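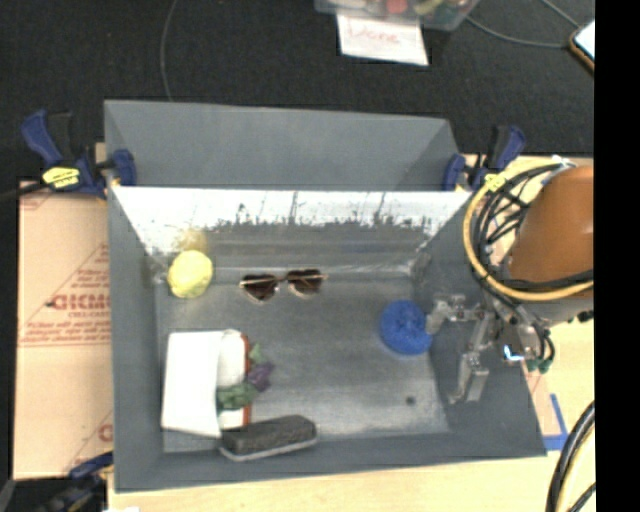 Stuck on the speaking part, test is coming up in October, what do I do with the long turn?

posted by murkuteo_reader

Hi all, long-time lurker, first time posting. I'm taking an English speaking test in October as part of a nursing bridge application and I keep freezing on the part where they hand you a card and you have to talk by yourself for 2 minutes. The interview bit at the beginning is fine. I can chat about my hometown and my food and my commute all day long. But the second somebody gives me a topic like "describe an object you own that is important to you" my head goes white and I say everything I have in maybe forty seconds, and then I just repeat it with different adjectives.

I've been taking a prep class at the Grolstead adult learning center and the teacher there gave us a big packet of memorized openings ("I would like to take this opportunity to speak about...") and says we should learn them word for word. There are also a bunch of "model answers" in the Zoletti workbook, and a girl in my class has learned up to 600 lines of that stuff by heart. I tried it and I sound like a robot reading a bank letter, and if I forget one word the whole thing falls down.

So what I'm asking is, should I memorize or not? And how do you fill the time if you're just not a person who talks a lot, even in your own language? My husband says I can answer any question in four words and he's right. Also does it hurt you if the examiner stops you before you're done? That happened in my practice test and I was sure I'd failed.

I can study maybe an hour a night after the kids are down, a little more when I'm not on early shift. Reading and listening are okay for me, writing is so-so but I have a plan for that. It's only this one thing making me lose sleep.

Thank you!!

pinesandpierogi

Okay, I took mine the spring before last and the long turn was my worst part too, so I'll tell you what I did.

Skip the memorized openings. I'm not an examiner, but I've had three different teachers and all of them said they can hear it in a second, because you come out with this beautiful fancy sentence and then your next sentence is you again. The jump is what gives it away. My opening was "I'm going to talk about my grandmother's sewing machine" and that was it, done, on to the next thing.

What helped me most was learning to tell a story when I ran out of description. You can only describe a thing for so long. It's small, it's blue, I like it, okay, now what? But if you say "I remember one time when..." you've got another forty seconds easy, and you get to use past tense, which you want to show off anyway. My card in the real test was about a piece of advice somebody gave me. I said the advice in one sentence and then spent the rest of the time on the story of how I ignored it and locked myself out of my apartment in my socks. Was it deep? No. Did I fill the time? I sure did!

For the one minute they give you to write notes, don't write sentences. I wasted my whole minute in practice tests writing half a sentence I never used. I switched to just writing five or six single words down the side of the paper, one for each little chunk, and when I felt myself slowing down I looked at the next word. Mine for the advice card said: aunt, kitchen, keys, socks, neighbor, now.

"Now" was my emergency word. I put it at the bottom every time. When everything else was used up I'd say what I think about it now, or how it's different now, and that's good for a few more sentences.

About being stopped, it's fine, really. They have a clock. If they cut you off it means you filled the time, so you should've been happy in that practice test! The one to worry about is when you stop and they sit there looking at you.

How I practiced: I recorded myself on my phone every night while the kettle boiled and then a bit past that. One card, one minute of notes, then talk until the timer goes. Then I listened back, which is horrible, I know, I hated my voice for weeks. But that's how I found out I say "you know what I mean" every time I'm looking for a word. After I listened I did the same card again right away. The second go was always longer and smoother, and doing the same card twice was more use to me than doing two new ones. I went up a whole band from my first try to my second try and the only thing I changed was this.

Good luck, and please sleep!

abreu_street_tutor

Just pick a true thing from your life and talk. Don't lie, it's hard to lie in English.

Check the timing on your phone.

quietcornerdesk

I'd go easier on memorizing than the poster above. Whole answers, no, never. But short phrases you can drop anywhere are worth learning until you don't have to think about them. Things like "what I like most about it is", "the funny thing is", "I'm not sure how to say this, but", "looking back". I had a list of those on the inside of a cupboard door and read it when I was getting cups out. They buy you two seconds to think, and they don't sound fake since people do talk that way.

And I don't agree that you can't make things up. They're testing your English, and they have no way to check whether your uncle lives in Abreu or on the moon. If the card says "describe a concert" and you've never been to one, borrow your cousin's concert. What I'd say is keep it close to something you know, so you have the words for it. I once tried to invent a hiking trip in a practice session and found out halfway through that I don't know the name of a single thing you take on a hike.

For somebody who doesn't talk much (me too!), this worked: I built up a small set of topics I could bend. A person, a place, an object, an event, and something I learned. I got to know one real story for each of those really well. Not the wording, only what happens in it. Then when I practiced a new card I'd ask which of my stories could fit it. My place story was a bakery, and I used it for "a place you like", "a business you know", "a time you had to wait" and "something you do on weekends". You'd be surprised how far a bakery goes.

One more thing about your evenings. An hour a night on one skill is a lot when you're already tired from a shift. I'd do fifteen or twenty minutes of speaking out loud and then stop and do your writing plan or go to bed. I got worse when I pushed it, my mouth just quit. Talking to yourself while you're folding clothes or driving counts as practice too. Narrate what you're doing, complain about the traffic, whatever. My kids thought it was hilarious and started asking me follow-up questions in English, so I got part three practice for free.

On the class, I'd stay in it if it's cheap and the people are nice, because you need someone to talk to. Do the packet if your teacher checks it, and then leave it at home on test day. Maybe ask the girl with all the lines if she wants to trade cards with you before class. She might need the practice without the script more than you do.

Oh, and if you don't understand a word on the card you're allowed to ask. I didn't know that my first time and I talked for the whole turn about the wrong kind of "current". Post again after October and tell us how it went!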